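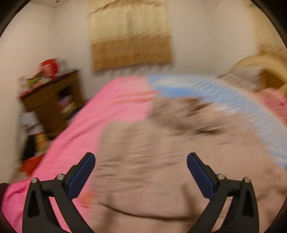

Anham had already written in the margin of our last draft: "Three pages of rules for picking up bedding. Which of them would you keep if you had to pay for them yourselves?" It's a fair question and most of this report is an attempt to answer it.

Droltness household handling work, progress report to Mercado
Period ending August
Prepared by the practice group, Troltside

Where we are
The grant asked for a code of practice for hand-held gripper recording in bedrooms, covering blankets, folded clothes and bed linen. Draft two is finished. The target was 1000 accepted recordings made under the draft rules, and we have met it. We made 3173 in all. The rest failed one rule or another, and we are not convinced that all of them deserved to.

Rules we would keep
Consent comes first. The resident agrees room by room, in writing, and can have any recording removed afterwards without giving a reason. We had expected complaints about the paperwork and got none worth passing on.
Rooms stay as they are lived in. Early on, operators tidied before they began, and we ended up with a set of bedrooms that looked like hotel rooms. The draft now forbids it.
Both pads should meet the item before the jaws close. Operators grumble that this is slow. With padded clothing it makes sense to us, as the filling gives and a one-sided push tends to shift the whole thing across the bed.
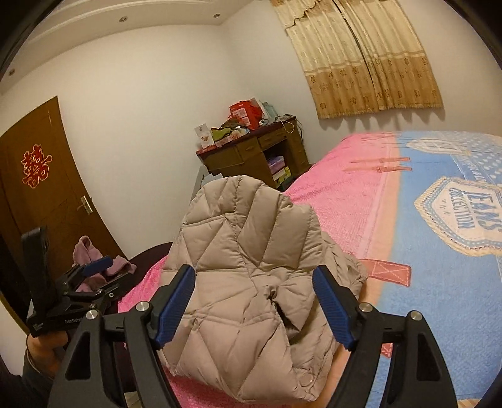 Rules we doubt
The speed limit. Draft one said any recording with blur must be thrown out. People move quickly when they handle blankets, and a set with no quick movement in it would teach a machine very little about making a bed. We have softened the wording to "blur that hides the whole task", and even that is open to argument.
The 180 second cap. It came from an older bench procedure, and we can find no reason for it in a home. Shaking out a quilt takes as long as it takes.
The operator checklist. It is ticked every time, in full, which makes us trust it less. We suspect it is being filled in at the end of the day.

What we can't claim
The proposal said the code would "ensure safe and reliable automation in the home". We would like that sentence dropped. The code tells a person how to hold a tool and record fairly. Whether a machine trained on the results will fold a coat properly is another matter - we have not tested it, and the present budget does not cover testing it.

Money and next steps
Spending is within the agreed amount. We ask to move 1000 pounds from printing to a second reviewer, so that rejected recordings get looked at by someone other than the person who rejected them. Draft three will go to Anham for comment before it comes to you. If the speed rule is still in dispute by then, both versions will be in the text.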